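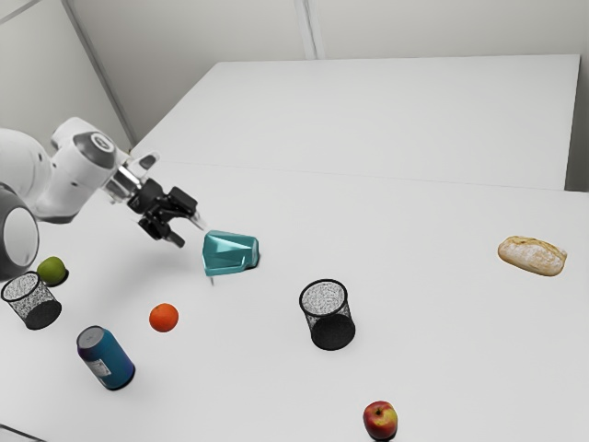

Panel orders abandoned Kokton match to be replayed in full

The league's match review panel has ruled that the game between Kokton Rovers and Marsden United, abandoned in the 70th minute when the floodlights failed, must be replayed in full. The score of 2-1 to Marsden at the time of the stoppage will not stand.

Marsden had asked for the result to be confirmed or, failing that, for the remaining minutes to be played separately with the same players on the field. Both requests were turned down in a written decision sent to the clubs on Saturday. The replay will take place at Kokton's Custside ground on a date to be agreed by the two clubs and approved by the league office.

The panel, chaired by Beryl Pearce, found that Kokton had not caused the power failure and had followed the correct steps once the lights went out. It did find that the home club was late in filing its electrical inspection record for the season, and a fine of $235 was imposed for that breach. The panel stated that the late paperwork had no bearing on the failure itself.

"The rules give the panel a limited set of options when a match does not reach full time," Pearce said. "A result can be allowed to stand when the home club is at fault, or when both clubs consent. Neither condition was met. We recognize that the decision will be a disappointment to the visiting club and its supporters."

Nearly 2,000 spectators were at Custside when the lights went out on all four sides of the field. The referee took both teams to the locker rooms and waited for the period set out in the competition rules. Power returned to one side only, and the match was called off shortly before 9:30 p.m.

Kokton had taken the lead through a first-half header. Marsden drew level before the break, and Ekow Aidoo put the visitors in front with a low shot from the edge of the penalty area in the 58th minute. Under the terms of the ruling, all three goals are removed from the season's records. Aidoo, who had been credited with his ninth league goal of the season, returns to eight. 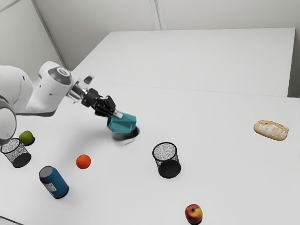

Will the yellow cards shown in the abandoned match still count?

They will. Cautions issued before the stoppage remain on each player's record, in line with the league's disciplinary code. Four players were booked, two from each side, and one of them, the Kokton defender who was cautioned shortly after halftime, has now reached the total that carries a one-match suspension. He will serve it in Kokton's next league fixture and will be eligible for the replay if that fixture comes first.

League secretary Malcolm Rowbotham said the treatment of cautions was sometimes misunderstood and that his office had written to all member clubs to restate it. A caution is a matter between the player and the code of conduct, he said, and it is recorded when the referee shows the card. Goals and appearances belong to the match, and are recorded only when the match is complete.

Appearances are affected in the same way. A Marsden midfielder who made his first start for the club at Custside will have that start removed from the official list. Substitutes used in the abandoned game may start the replay, and players who have joined either club in the meantime may take part provided that their registration was received before the original kickoff. The last point was raised by Kokton, which has signed a goalkeeper from Rorum Athletic. The panel confirmed that the goalkeeper was registered too late and may not play.

Marsden's general manager, Tracey Rudd, said the club accepted that the panel had listened to its case but did not agree with the outcome. She said the squad had earned its lead and that a full replay placed a heavy load on players in a month that already contained three midweek games.

"We asked for the final 20 minutes to be played, with the score as it was," Rudd said. "Other competitions have done that. We think it would have been fair to both teams, and we will study the written reasons before we decide what to do next."

The panel addressed the proposal in its decision. It noted that the league's present rules contain no provision for a partial replay and that the panel has no power to create one. It recommended that the clubs consider a change of wording at the league's annual meeting, and Rowbotham confirmed that a draft would be placed on the agenda. Any change would apply from next season and would have no effect on the present case. 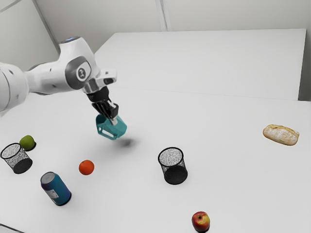

A teal object held by a black gripper over a white tabletop. Computer rendering.

Kokton welcomed the ruling in a short statement. The club said it regretted the inconvenience to visiting supporters and had paid for a full inspection of the floodlights and the supply to the ground. The fault was traced to a main switch that serves the east stand. The part has been replaced, and the league has been sent a copy of the engineer's report. Kokton said it would not contest the fine.

The panel also heard from Joanne Dunmore, who attended the match as the league's referee assessor. Dunmore told the hearing that the match officials had acted properly throughout and had kept both benches informed. She said the light that remained after the partial return of power was well below the required standard - the far touchline could not be seen clearly from the center circle - and that play could not have continued safely.

Her account was not disputed by either club. Marsden's argument rested on the late inspection record, which it said was enough to place the home club at fault under the rules. The panel disagreed. It held that fault must be linked to the cause of the abandonment, and that a record filed late but showing a satisfactory inspection did not establish such a link.

The ruling leaves both teams with a game in hand on most of their rivals. Marsden stays in third place, two points behind Rorum Athletic, and would have moved to the top of the table had the result been confirmed. Kokton remains in 11th. 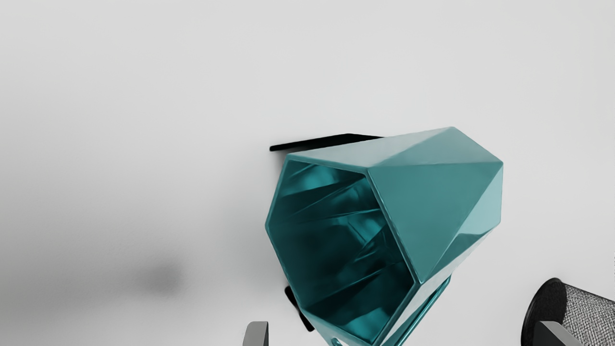 A Kokton win in the replay would lift the club as high as ninth, depending on other results. The league has asked that the game be played before the final three rounds of the season, so that no team enters that period with fixtures outstanding. If the clubs cannot agree on a date, the league office will set one and its choice will be final.

Tickets bought for the original match will be honored at the replay. Season ticket holders will be admitted as normal. Supporters who cannot attend may apply to the club from which they bought their ticket for a refund of the face value, and applications must be received before the day of the replay. Parking passes for the Custside lot are not refundable but will be valid again. Kokton has offered free travel on its supporters' buses for holders of original tickets who live within the town.

Marsden has 28 days from receipt of the written reasons to lodge an appeal. An appeal would be heard by three members who took no part in the first hearing, and the replay would be put on hold until they had given their decision. Rowbotham said the league office had received no notice of appeal by the close of business.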